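Ticket: gripper stops high over the mug, kitchen table cell
Queue: Sastness sim cells
Opened by: Sutanto test group
Assigned to: Farzad Mousavi
Status: Closed, watch through February

Reported problem

On the simulated kitchen cell the pick routine for the mug ends early. The arm moves over the table, the fingers open, and then the run stops with a reach error. It happened on 3 runs in a row on Monday. Other targets on the same table were not tried.

Setup

Arm model, gripper and table come from the standard Urivton room file. The only local change is the table layout, which was exported again last week from Bumow. Controller settings are the shipped ones.

Log

9:40 — Reloaded the room from the clean file. Same error. Cleared the saved joint positions and ran again, no change.

10:15 — Checked the base. The mounting point in the room file matches the one in the controller, so the arm is not standing in the wrong place. Joint limits are also fine.

10:50 — Put up both views to compare the gripper with the mug.
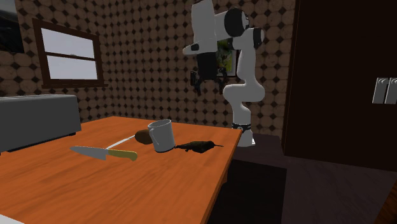
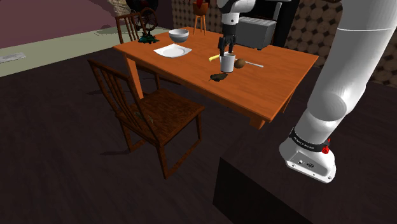 Gripper above the table in the first view, and with its fingertips at the rim of the mug in the second.

11:20 — The arm model can get down to the mug, so reach is not the cause. Moved on to the target height.

11:45 — Found it. The layout export wrote object heights from the floor, and the pick routine reads them from the tabletop. The table height was being added twice. The planner was asking for a point far too high and gave up when the path check failed.

13:05 — Set the height reference in the layout file to "table" and saved it as a new version. Left the old version in the folder with a note in its header. Please do not load it.

13:30 — Ran the mug pick 2 times by hand with the speed turned down. No reach error on either run. Then started a batch of 200 at normal speed.

16:10 — Batch finished. No reach errors. There were 2 runs where the gripper closed late, and both recovered on the retry. That looks like a timing setting and needs its own ticket.

Still to do

Sutanto needs to fix the export preset, or the next layout will come out the same way. Until then, check the height reference by hand before loading any new table file — it is near the top, under the room name.

If the reach error comes back, reopen this ticket and attach the layout file along with the controller log. The log alone does not show which height reference was used.

Contact Sastness support | Copyright Sastness | Back to top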